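Call for participants: everyday tidying sessions at Trino

Do you like putting things back where they belong? We'd love to have you! Trino is looking for people to join our tabletop tidying study, which looks at the small things we all handle at home, starting with the sink and bathroom shelf.

You'll sit or stand at a plain white table and set out, move and put away ordinary items at your own pace. Sessions run 3 hours, with 2 breaks, and there's tea and plenty of chat in between. 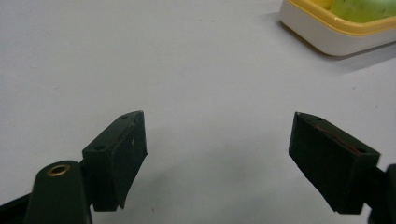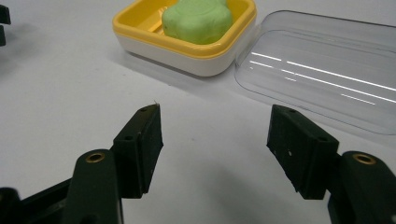 The pale tabletop, and in the second picture a green bar of soap in its dish.

No experience needed, just steady hands and a bit of patience (left-handers very welcome!). You must be an adult and able to come to our Davisier Street rooms, number 337. Sign up at the front desk by 1st August.

Comments

kettle_on: Did this in May and had a great time. Is it okay to come back?

mossy: Can my sister and I book the same session?

Recent calls
Iturra: laundry folding at home
Kaden: packing a school lunch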